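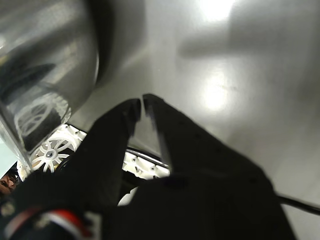 Kenneth Kerr told us, when we asked him to read our first draft, that a politician's mistake is never judged alone, and that we would learn little if we looked only at the words that were said wrong. According to him, a listener first decides whether she likes the speaker, and after this she decides how big the mistake is. We took this remark seriously and changed the order of the present section because of it.

Figure 3. Gripper with both fingers open, below a silver-grey metallic surface.

4. Errors of fact in campaign speech

4.1 What we count as an error

In this section we treat small errors of fact which are made by candidates while they speak in public. By a small error we mean a wrong name, a wrong place or a wrong office, said in passing, where the correct form is easy to find and where the argument of the speech does not depend on it. When a candidate for the council of Plerkville calls the neighboring town "a village," this is a small error. When the same candidate gives a false sum for the road budget and builds a promise on it, the case is different and we do not treat it here. The border between the two is not always clear. Where the two coders did not agree, we left the passage out.

We also leave out errors which the speaker corrects in the same breath. In earlier work on local campaigns such self-corrections were often put together with the others, and we think this made the results hard to read. A self-correction is heard by the audience as part of normal speech. It was almost never repeated in the newspapers we studied, and in the two towns it did not appear in the letters pages at all.

4.2 Material

The material comes from the towns of Plerkville and Ljungberg. In both, the council election was held in June, and in both the local radio station kept full recordings of the public meetings. We had 75 recorded speeches. The shortest are greetings of a few minutes, and the longest is an evening address in Ljungberg which began at 7 p.m. and was still going on when the recording stopped. All speeches were written out by hand and then checked against the sound by a second person.

To this we added the written reactions. We collected 2000 comments from the open discussion pages of the Betska news site, where readers of both towns write. The comments were stored in the Zondley archive together with the time of day when they were posted, and without the names of the writers. Comments which were removed by the site before we made our collection are missing from it. We do not know how many there were. It is probable that the most angry reactions are among them, and the reader should keep this in mind when we speak about tone below.

4.3 How readers reacted

The first thing to report is that most small errors got no reaction. They were said, some people in the hall perhaps heard them, and no comment followed. When there was a reaction, it usually began from one comment which quoted the error in full, often with a short mocking line under it. Other readers then answered this comment and did not go back to the speech. In several threads it is clear that the later writers knew the error only from the quotation. One of them gives it in a stronger form than the candidate had used, and from this point the stronger form is the one which is repeated.

The replies can be put in two groups. In the first group the error is taken as a sign of poor knowledge. A typical comment asks how a person who does not know the name of the river can decide on the bridge. In the second group the error is excused, and the writer says that the candidate was tired, or that everybody makes such mistakes, or that the other party has done worse. Comments of the second kind came mostly as an answer to the first kind and were seldom written alone.

We expected that the office for which a person was a candidate would play a larger part. In Plerkville it did. A candidate who wanted to lead the schools department was treated hard for a mistake about the age at which children begin school, while the same mistake by another candidate passed without much notice. In Ljungberg we did not find a similar case, but there the departments are given out only after the election, so readers had no office to compare the mistake with.

4.4 The apology

Only a few candidates came back to their error in public. Gregor Lindsay, in a letter to us about an earlier version of this paper, objected to the word "apology" for what they said, and we agree with him in part. In most cases the candidate gave the correct form and thanked the person who had noticed it. Words of regret were rare. We keep the term because the readers themselves used it, also when they were complaining that there had been none.

The effect of the apology on the discussion was weak. The threads in which it was mentioned did not become shorter, and they did not become more friendly in a way that our coding could show. What did change was the subject. After an apology the comments dealt more with the manner of the candidate and less with the fact itself. Some readers praised the quick answer, and others found that it came from the campaign office and had no value.

Jokes are a special difficulty. A candidate who made a joke about his own error at the next meeting received warm laughter in the hall, which can be heard well on the recording. On the discussion page the same joke was called arrogant. We think that the tone of voice was lost on the way to the page, but with the present material we can not separate this from the fact that the people in the hall were mostly his supporters. The coding of laughter and applause is described in section 5.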